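Lurna bedside tray - Section 2: Filling your tray

Now for the nice bit! Put the kettle on, spread a soft blanket over the bed so nothing rolls away, and take your time.

1. Lay the tray flat on the bed, at whatever angle suits your arm.
2. Start at the far end with the soft, bulky things, such as scrunchies.
3. Add claw clips and beaded pieces next, keeping strands of beads towards the edges - they do like to tangle. 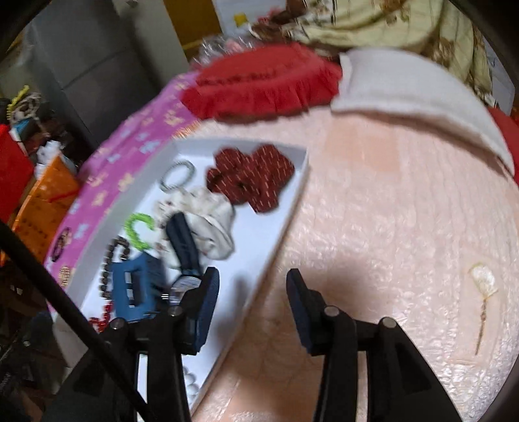
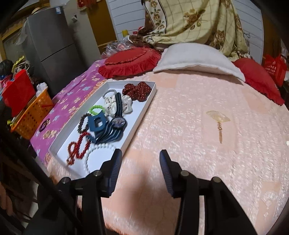

Long white tray on the bed, with beads, a claw clip and other small accessories inside.

Note: one layer is plenty. Anything left over can wait on the blanket until you've found a spot for it.

Caution: don't lift a full tray by one end, and keep small beads well away from little ones.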